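4. What Happens When Someone Asks for Help

4.1 The shape of an ordinary question

We came to this part of the study expecting to write two or three pages on it and move on to the survey. Instead it took over the whole project, and we are glad it did. The diaries kept by the 19 offices in the Gretholm district hold 2121 separate entries in which one worker asked another for help with something on a computer, and they are a joy to read. People wrote down the question, who they asked, where the two of them were when the asking happened, and what they did next. Some wrote one line. A payroll clerk at Lalov, a mid-sized freight forwarder, wrote half a page nearly every time, with small arrows in the margin to show which way each chair was turned.

Earlier work on help at the office has mostly looked at who asks whom. Our interest was in the few minutes after the asking, once the helper has said yes. That stretch has a shape, and it is far more regular than we had guessed. The asker states the problem in a way that is nearly always too short ("it won't add up again"). The helper says something back that is half question and half stalling. Then there is a pause while one of them moves, or the laptop does, and only after that does the real description of the problem come out. Tamunoemi Nwosu, who coded the first batch of diaries, started calling this second telling "the long version," and the name stuck. In what follows, the short version means the first statement of the problem and the long version means the fuller one given once both people have settled.

The long version is where the good material is. It brings in the customer who changed an order twice, the column a former colleague set up years ago, the thing that was tried before lunch and abandoned. Very little of this shows up in the short version, and as far as we can tell from the diaries, askers aren't holding it back on purpose. They seem to need the other person to be properly present before they can sort out what is worth saying.

4.2 Coming to the table

So what counts as properly present? We had set up the coding sheet with three settings: across a room, across a desk, and at the same side of a desk. The first turned out to be nearly empty of long versions. People called a question across a room and got a quick answer, or they got "hang on, I'll come over," which moved the episode into one of the other two groups. Of the full set, 885 entries record the two people ending up on the same side of one desk or table, and these are the ones we spend the rest of this section on.

Same-side episodes have a few things in common. The owner of the laptop nearly always keeps a hand on it, even when the other person clearly knows the program better. Helpers point, lean, and talk, and then at some stage they ask permission in a roundabout way ("can I just..."). We coded these requests as handover bids. A good many are turned down, though turned down is too strong a word for what the diaries describe, which is more often the owner doing the thing quickly before the helper can reach. Chinyere Uzor has argued from her own set of interviews that keeping hold of the keyboard is how people keep hold of the problem, and our entries fit that reading very nicely. Askers who kept their own hands on the machine wrote longer notes on what had been done. Several of them could repeat the steps a month later when we went back in September.

There is also the matter of everything else on the desk. Diary keepers mentioned phones, mugs, paper, and food without being asked to, and at first we skipped over these remarks. On a second pass we saw that they tend to sit right at the joints of the episode. A person glances at a phone between the short version and the long one. Someone offers a cookie while a file loads. We now think these small side actions give both people a moment in which nothing has to be said, and we added a code for them, which we labeled "slack." Reading the entries again with slack in mind was one of the most enjoyable weeks of the project.

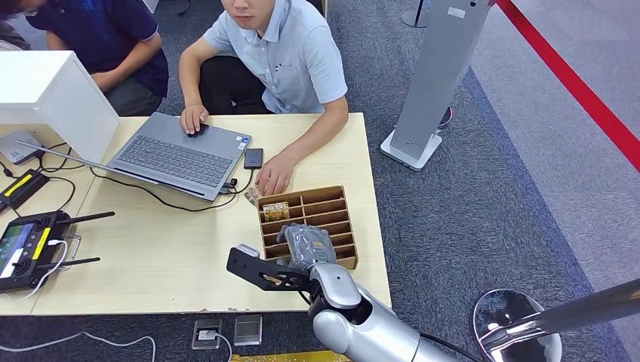
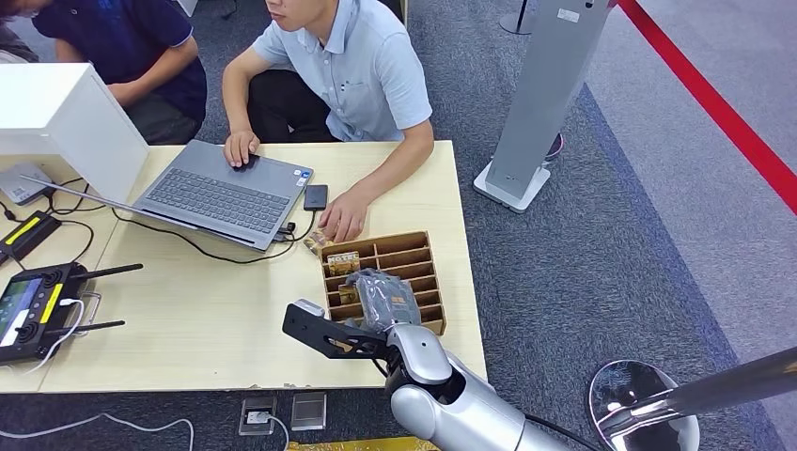
Figure 2. Two people at one side of a table with an open laptop.

The position of the helper's chair matters more than we would have believed. Where offices had light chairs that could be pulled over with one hand, helpers sat down early and the long version came early too. Where the chairs were heavy, or where there was a cabinet in the way, the helper stood, and standing helpers gave shorter answers. One bookkeeper put it beautifully in her diary: "He stood, so I hurried." We can't say from diaries alone that the standing caused the hurrying. Helpers who had little time may have chosen to stand. But the pattern holds within the same pairs of people as well, on days when a chair was free and days when it wasn't, and that makes us fairly hopeful that the furniture is doing some of the work.

We used the Olaniyan scale to rate how settled each pair was, from 1 (still in motion) to 5 (both at rest and turned toward the same thing). The scale was built for music lessons, where teacher and pupil share a bench, and it carries over to office work with hardly any changes. We dropped the item on page turning and replaced it with one on scrolling. Nwosu and Uzor each rated the whole same-side set and then met to talk through the cases where they were apart by more than one point. Most of those came down to entries in which the diary keeper had written the end of the episode first, a habit that seems to be common among people who are pleased that something got fixed.

4.3 Questions that change on the way

One finding surprised both coders, and it deserves its own heading. In a fair share of the same-side episodes, the question that got answered was a different one from the question that was asked. A dispatcher wanted to know how to widen a column. By the time the helper had sat down and heard the long version, the two of them were talking about whether the column should be there at all, and they ended up dropping it and two others. The dispatcher's entry lists the outcome as "solved" and then, underneath, "sort of a different thing." We found that second phrase, or something close to it, again and again.

We call these drifting questions. They are easy to miss in a help desk log, where the first statement of the problem becomes the title of the ticket and stays the title to the end. In a diary the drift is right there on the page. It also helps explain a complaint we heard from managers at two of the larger offices, who felt that desk-side help took too long for what it was. Measured against the short version, it does. A column can be widened in seconds. Measured against what the pair came away with, the same episode looks like time well spent, and in the dispatcher's case it put an end to a weekly chore.

Drift was rare in the across-the-desk episodes and rarer still across a room. It also depended on who was helping. Helpers from the asker's own team drifted far more readily than helpers from the technical side, who tended to answer the question as given and go back to their own work. We don't read this as a fault. Technical staff were often called away from something else, and several of their diaries show a real effort to stick to what was asked out of respect for the asker's time. Still, it suggests that the two kinds of help are good for different things, and that an office which routes every question to the technical side may be losing the kind of talk that drifts.

4.4 Limits of the diaries

Diaries have well-known weak points, and ours are no exception. People forget to write, and they forget unevenly. Entries thin out in the late afternoon and pick up again after 9 a.m., when we suspect some of the previous day's episodes were filled in from memory. Askers wrote more than helpers did, so the helper's side of each episode is thinner than we would like. Times are the least reliable field of all, and we have left them out of every analysis except the simple sorting into morning and afternoon.

We also have almost nothing on episodes that failed to start. A worker who looked up, saw that everyone was busy, and went back to struggling alone had no reason to open the diary. A handful did so anyway, and those entries are so rich that we plan to ask for them directly in the next round. "Thought about asking. Didn't. Fixed it at home," one reads, in full. Section 5 turns to the survey, where a few of these unasked questions do come into view.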